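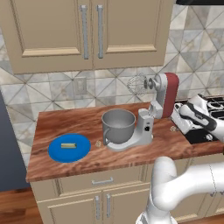

Kitchen render – wood counter, beige cabinets, marble-look tile

Wood counters – oil or hard finish??
Kitchen Talk > Counters

nudasville_nan
ok need opinions fast, the shop wants an answer by 5. Redoing the kitchen in August, going with reddish wood like the render. Cabinets staying beige. Shop (Pilgate) says oil it, my brother in law says thats crazy and to put a hard clear coat on it. We cook every day, two kids, lots of spills. Which one?

vitalii_o
Oil. Had mine nine years. Scratch it, sand the spot, wipe more on, done. Try that with a clear coat.

tulell77
Disagree. Oil is fine if you keep up with it. Most people dont. My sister quit after the first winter and it went black by the sink. Hard finish, forget it.

vitalii_o
went black because she left water sitting on it. Clear coat chips at the sink too and then water gets UNDER it. Way worse, you end up stripping the whole top

H Bondarchuk
Did counters for 21 years. Both of you are half right. Sink area is the problem, always. Oil everywhere, extra coats on the end grain and inside the sink cutout before the sink goes in. And sand to 80 first, then finer. Dont go to 400, oil wont soak in, stop at 200 or so.

tulell77
still a lot of work for a counter

nudasville_nan
how often do you re-oil tho?

H Bondarchuk
Monthly the first year. After that when water stops beading. Takes me almost no time, rag and go to bed.

antunes_k
lay the rag flat outside to dry!! do NOT ball it up in the trash, oily rags can catch fire

H Bondarchuk
Yes. What antunes said.

nudasville_nan
ok going with oil – called them. Brother in law not speaking to me lol. Next question is grout color, will start a new thread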